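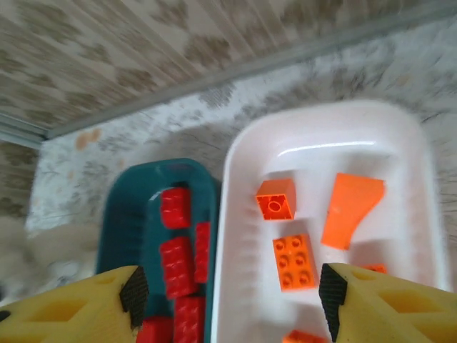 Fitriani Khoo spent two years on the old customs house at Grerik before she would put a name to its architect. "The plans aren't signed," she said. "What I had was 96 letters from the builder, and he complains about money in most of them."

The building went up in 1,842 days, by the builder's own tally. Khoo thinks the arcade facing the harbor was copied from a printed book of Roman gates. "The columns are too fat for the height -- that's in the book, too."

Teodor Wallin, who edited her study, was less sure about the upper floor. Khoo agrees with him there. "The windows were changed later. I left that chapter short."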